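Collecting Examples at Plonbridge: A Conversation with Crescencio Arroyo

Posted December 12, 2021

The Plonbridge Center for Manipulation Studies maintains a collection program whose purpose is to supply recorded examples of everyday handling tasks to the learning group upstairs. Crescencio Arroyo has supervised the program since August. He met with the newsletter to discuss how the examples are gathered, how they are reviewed, and what the staff has changed in recent months.

Mr. Arroyo began with the choice of objects. Earlier work at the Center relied on blocks and molded shapes, which were easy to grasp and easy to replace. The current series, known internally as Lulach, uses packaged snacks.

"A block gives you the same answer every time," he said. "A bag of candy does not. It folds, it slides, and the light bounces off it. If the system is going to work in a kitchen or a store, it has to see a great many bags."
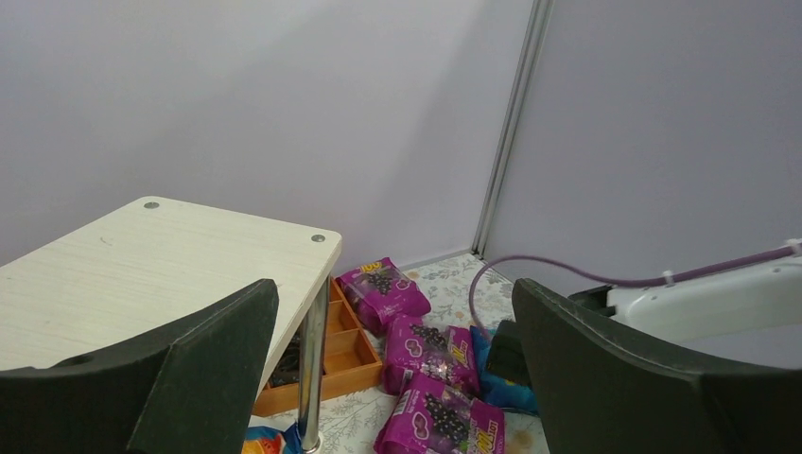

He explained that each example begins with a written instruction of one sentence, such as a request to pick up an item and place it in a container. An operator then guides the arm through the task from start to finish while the wrist camera and the joint positions are recorded together. The Lulach series has 144 accepted examples to date. A further 23 were recorded and set aside.

Asked why an example would be set aside, Mr. Arroyo said that the most common cause is a mismatch between the instruction and the action. "The operator was told to take the nearest bag and took the one behind it. The motion may be very good. The label is wrong, and a wrong label teaches the wrong thing. We can sometimes rewrite the sentence to match what was done, but two people have to agree on the new wording."

Failed grasps are treated differently. When a package slips and the operator recovers it, the example is kept and the moment of the slip is noted in the record. Mr. Arroyo considers these among the more useful entries in the series. In his view, a collection made up only of clean attempts leaves the system with nothing to draw on when its own attempt goes badly.

The selection of grape-flavored products drew a question as well. Several packages in the series share nearly the same color and carry similar pictures of fruit, although their shapes and contents differ. Mr. Arroyo confirmed that this was intended.

"Color is the first thing the model reaches for," he said. "If there is one purple item and the rest are green, it learns purple. Put a jelly drink beside a bag of gummies in the same color and it has to look at something else."
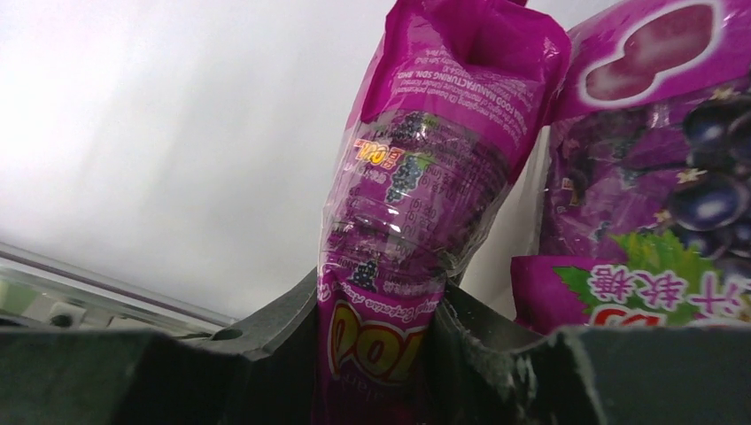 The Center also gives attention to the way operators close the gripper. Written guidance asks them to approach slowly, pause before contact, and avoid squeezing harder than the task requires. New operators complete 17 practice runs before any of their work is counted. Mr. Arroyo said that the practice period was shorter under the previous plan and that reviewers could often tell, from the recording alone, which operator had been at the controls.

"We want some variety in how people work," he said. "What we do not want is one person's habit showing up in a third of the data. Peltonen, our review lead, watches for that, and she is strict about it."

Review takes place the morning after collection. Each recording is played at normal speed and then a second time at half speed. Reviewers note the point of first contact, the point of release, and any stretch in which the view from the wrist is too blurred to read. Blur does not disqualify an example. The arm will move quickly in use, Mr. Arroyo observed, and the system must be able to work from the views it will have. 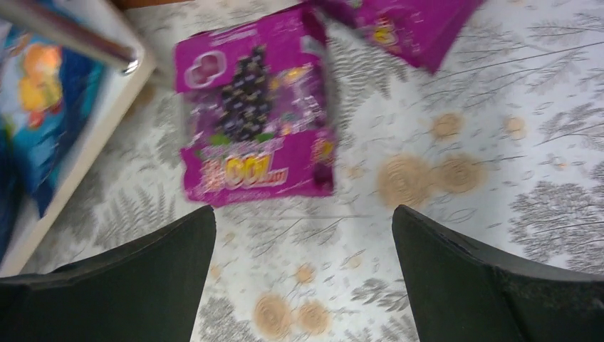
Storage and naming are handled through Bradura, the Center's internal catalog. Each entry holds the instruction, the recording, the operator's number, and the reviewers' notes. Mr. Arroyo acknowledged that the notes field is used unevenly and said that a short list of standard terms is being drafted.

On the next stage of the work, he was brief. The staff will continue with soft packages through the winter and will then add items that must be opened as well as moved. "Opening is a much harder job," he said. "We will need more practice runs, and we will need a great many more bags."

Staff members who wish to train as operators may ask for the schedule at the program office.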